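Pirbridge Hall, back rooms and office: walk-round checklist with my comments
October 23, 2025

Same sheet as September, same order, so you can lay the two side by side if you're that way inclined. I've marked each line OK, WATCH or FIX and then rambled underneath, as usual. The key to the meter cupboard is back on its hook (thank you, whoever that was!).

1. Front path and entry
Pavers level: OK
Handrail firm: OK
Door closer: WATCH
The closer is slamming again. I gave the screw a quarter turn and it's gentler now, but it's the same closer I fiddled with in September and I reckon it's on its way out. The mat has a curled corner on the hinge side. I've flipped it round so the curl is against the wall, which will do until we get a new one.

2. Smoke alarms and extinguishers
Alarms tested: OK, all 4
Extinguisher tags in date: OK
Fire blanket in kitchen: FIX
The blanket is there, but it's hung behind the door, so you'd have to shut yourself in with the fire to get at it. It needs to go on the other side of the doorway, at shoulder height. I'll bring my drill. The alarm in the hallway is the Jisari one with the tiny test button, and you want a broom handle with a good square end for it. 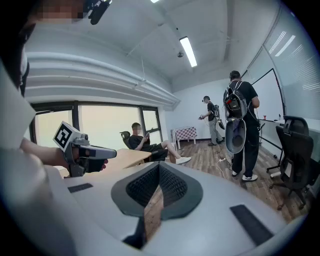 3. Walls, paint and power points
Wall paint: OK
Power points and switches: WATCH
I'm fussy about walls because damp shows up there long before you can smell it, and the old part of the building has form. Kitchen has a tide mark under the window, same height as last time (I pencilled a line, it hasn't moved). The office is the easy one with those white walls, where any new stain would jump straight out at you, and I wish we'd painted the store the same colour instead of that mushroom. The double power point by the kitchen bench has a cracked faceplate. No bare metal, but I've taped over it and written DO NOT USE, and an electrician needs to swap it before the next big booking.

4. Floors and trip hazards
Kitchen vinyl: WATCH
Hallway runner: FIX
Office floor: OK
The vinyl is lifting a bit at the join near the fridge, so please don't drag the fridge out without calling me first. The runner in the hallway has to go. It slides, it's always slid, and the grippy stuff we put under it has turned to crumbs. I went over the office in my socks feeling for raised nails and splinters and came up with nothing. Leads go along the wall, please, and bags under the desks.

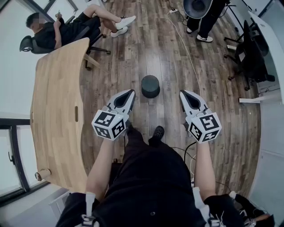
Item 4, office: wooden plank floor, with a small dark grey cylinder standing on it.

5. Kitchen and hot water
Tap temperature: OK
Under-sink cupboard: FIX
Bleach and the dishwasher tablets were sitting on the bottom shelf again, right at toddler height. They've gone up top. The Alva kettle has a wobbly lid, so fill it through the spout.

6. Store room
Shelving fixed to wall: OK
Stacked chairs: FIX
Chairs were stacked 20 high! The limit is on the door in red texta and it's a lot lower than that. The Odier stepladder is missing a rubber foot, so I've put it behind the shelves with a tag on it. Use the short one.

7. Paperwork
Evacuation plan on wall: OK
First aid kit: WATCH
Kit is short 2 triangular bandages and the burn gel is nearly at its date. I'll get both when I'm at the chemist.

Next sheet goes up once the faceplate and the fire blanket are sorted. If you fix anything yourself, write it in the book with your initials so I don't go hunting for it.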